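Small parts task, bench notes, Friday, August

Student project with Lenni Valtonen, sorting and drawer work with the hand-held grippers. Carried on from the list on the Borkstead shelf.

State of things at the start of the session: firmware on both grippers matched, clocks synced to within 2 ms of each other after the second restart. The first restart left the right-hand side drifting again, same as last week. Lenni's log script now writes the offset at the head of each run, so we can stop copying it by hand.

Gain on the jaw encoder put back to 12. Anything higher and the trace chatters when the fingers are nearly closed, which ruins the grasp labels. Vernon Girard wants the old setting kept as a named option in the config. Done, but it is not the default.

Clurnier export still refuses paths with spaces. Renamed the folders, did not fix the bug.

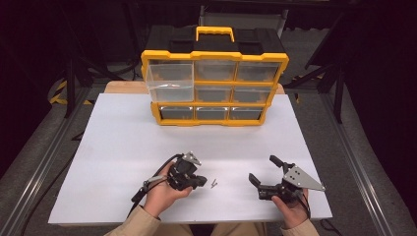
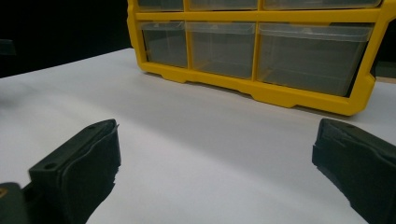

Frame count for the run came out at 2,751 after trimming, against the 300 we asked for as a minimum, so length is not the problem. The problem is the task definition. Lenni wrote it as "pick up part, put in drawer", and that hides at least two separate skills. Picking a thin pin off a flat surface needs the fingertips almost parallel to the board and very little closing force. Opening a drawer needs a pull on the lip, square to the front, or the drawer binds. The clear drawers on the yellow unit have a small ledge along the top front edge and that is the only thing worth pulling on, so the label for the opening phase should begin at contact with the ledge and end when the drawer stops moving. Everything before contact goes under approach. I have rewritten the sheet that way and left Lenni's version in the same folder with _old on the end.

Pad wear: start a record per finger. At present we swap pads when someone complains, and then the runs either side of the swap cannot be compared. Royer tape holds better than the Sulteck but leaves glue on the finger, and scraping it off takes longer than fitting the pad.

Segmentation by hand for the first batch. Lenni to label, Vernon to check every run, differences to be settled at the screen and written down with the run name.

To do:
Config option documented in the readme
Fix path handling in the export
Spare cable for the left side
Ask Vernon whether closing the drawer counts as its own phase or part of release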